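Wallpaper in a small room - am I mad?
Home and Garden > Decorating
Started by magpie_lane, July 16, 2026

magpie_lane wrote:
Hello all, long-time reader and very occasional poster. We've finally got the keys to our place in Dernonthorpe and I've been let loose on the little room off the hallway. It's tiny, it has one window that looks straight at the neighbour's fence, and the previous owners painted it the colour of cold porridge. I have my heart set on a big bold pattern, on every wall, and my other half thinks it will feel like living inside a lolly wrapper. He'd like one feature wall and the rest white. Has anybody gone the whole hog in a small space, and did you still like it a year on?

tealeaf2 wrote:
Welcome out of the shadows, magpie! I'm with your other half, sorry. We did a busy fern print on all four walls of our spare room and I lasted until April before I was up the ladder with a steamer. It was lovely for visitors, but I do my sewing in there and my eyes never got a rest. One wall, behind the bed or the desk, and you get your colour without the headache.

Gumboot Gran wrote:
Oh, I couldn't disagree more, tealeaf (said with love, you know I adore your quilts). A feature wall in a tiny room just looks as though you ran out of paper. Mine's the laundry, done in enormous cockatoos from Fernandes, and I grin every time I go in to wring out the mop. Small rooms are the very place to be brave - you're not buying 2,888 rolls of the stuff, are you?

orkeck_renter wrote:
Can I ask what it costs these days? I priced a big floral at the Gaster showroom here in Orkeck and came to $302 for the paper alone, before paste. I nearly sat down on their nice display sofa.

Gumboot Gran wrote:
Mine was $163 all up, but that was end of line, and I had to take every roll they had left. Do check the batch numbers match, because I had 2 that were a shade off and they've ended up behind the dryer.

paperhanger_retired wrote:
I hung paper for a living, so a word on the practical side. Large patterns waste a lot, as you're trimming each drop to match the last one. Old houses rarely have a square corner, so don't try to fold a full width round it. Cut it, turn a little onto the next wall and start fresh with a plumb line. You'll lose a bit of the motif in the corner but your eye forgives that far sooner than it forgives a lean. For what it's worth, I'm for all the walls too.

magpie_lane wrote:
Thank you, all of you, even tealeaf! The sort of thing I'm dreaming of is big butterflies on pink, carried right round.
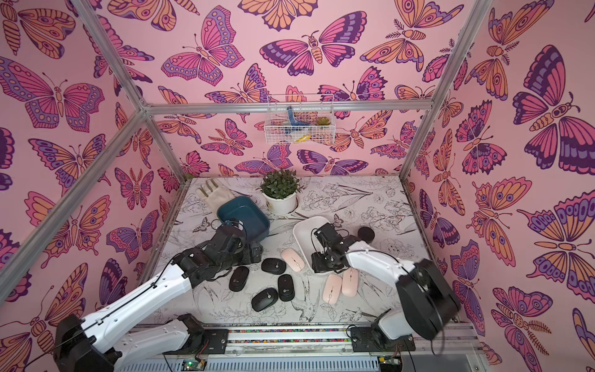

Pink butterfly paper on all three inner walls

tealeaf2 wrote:
Well, it's certainly cheerful, and I do like the purple with the orange. I'd still want a plain wall to look at while I thread a needle, but it's your room and not mine.

paperhanger_retired wrote:
Those are big motifs, so order a spare roll and work out where you want the largest one to land before you cut anything.

magpie_lane wrote:
Spare roll noted. I've asked for a sample to stick up by the window for a couple of weeks, and himself has agreed to walk past it without sighing. Will report back.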